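Category: Toys & Play > Blocks & Stacking
Reading time: 4 min

Plamness Stacking Cubes by Moltico

If you've been to see us at the Endomwood shop you'll know that we are rather fond of a plain block. We have sold all sorts over the years, with letters on and numbers on and bells inside, and the ones that keep getting pulled out of the basket by the till are always the plain ones in good strong colours. So when Moltico showed us their Plamness cubes back in October we didn't need a great deal of persuading, and I'm very happy to say they are now on the shelf and here on the website too.

The idea is simple enough that a two-year-old will get there before you do. You have cubes in red, yellow, blue and green, a few flatter oblong pieces in the same colours, and you build. Put one on top of another, knock it down, have another go. The edges are lightly rounded so they are kind to small hands (and to bare feet, which I say with some feeling), but the faces are properly flat, and that makes all the difference once a tower gets past the third storey.

We do get asked what surface is best. Carpet is hopeless, I'm afraid, unless you enjoy a leaning tower, and a tray on the knee is only a little better. A hard, level table is what you want, and a pale one is lovely if you have it because the colours stand out so well. Lots of our customers also mark out a building square. A bit of dark tape does the job nicely, and it gives children somewhere to aim for. You'd be surprised how seriously they take it! Everything has to go inside the lines, and woe betide the grown-up who puts one down crooked.

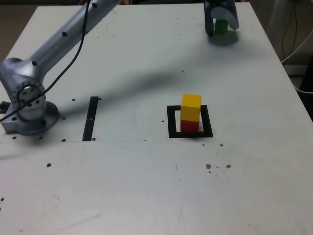 Yellow on red inside the building square, with a green block held just above the table.

For very little ones, two cubes is plenty to begin with. Let them choose the colours, put the first one down in the square, and see whether they can set the second on top without the bottom one sliding away. Older children tend to want rules, so try calling out an order of colours for them to follow, or build something behind a cereal box and have them copy it from your description. My niece plays a version where you may only use your wrong hand, and there is a great deal of shrieking.

The oblong pieces are worth a mention of their own. They make good lintels and bridges, and laid flat they'll do as a roof for whichever small animal has moved in that afternoon. They are also handy for sorting games with children who have got the hang of colours and are starting to look at shapes.

The details

Set: 37 pieces, mixed cubes and oblong blocks
Colours: red, yellow, blue, green
Item code: 683
Storage: cotton drawstring bag included
Care: wipe with a damp cloth and leave to dry before putting away. Please don't soak them or put them in the dishwasher.

Nurseries and playgroups can order the larger Plamness class box, which has 300 pieces and comes in a lidded crate. It is heavy, so do have somebody with you when you collect it. If you'd like to try before you order, ask for Shanti Bhardwaj in the shop and she will happily tip a bag out on the counter for you. She has been known to join in.

Spare blocks can be bought singly as well, which is a comfort when one has gone under the floorboards or off to Grandma's in a coat pocket. Tell us the colour and the shape and we'll pop it in the post. Unused sets can be returned within 90 days, as long as all the pieces are back in the bag.

You may also like

Solanki Wooden Rainbow, small
Moltico Nesting Cups
Solanki Threading Beads
Plamness Spare Block, single
Endomwood Canvas Toy Basket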